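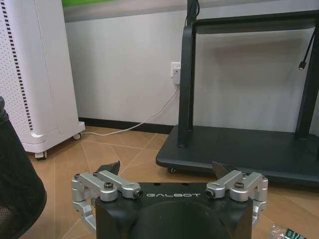 3.1 Materials

Word legibility on household goods depends on stroke weight as well as contrast. The Masum list covers dark print on pale stock only. Thin white capitals on matte black, as in GALBOT (Figure 1), were coded as a separate class. Readers viewed 40 words at 2 m.

Backgrounds ranged from a plain gray wall to a landscape mural (Figure 2).
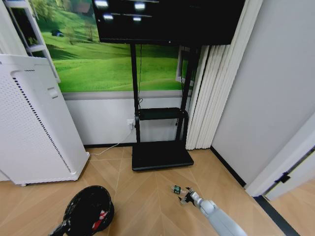

3.2 Scoring

Responses slower than 520 ms were scored as misses. Light-on-dark words were scored apart from the rest.
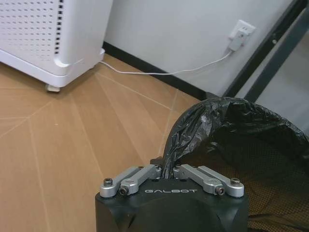
Indira Amin and Valter Midtbø
Received Jun 21, 2018

Letter spacing was entered as a covariate. Its effect was small in both classes and is left out of the model in Section 4.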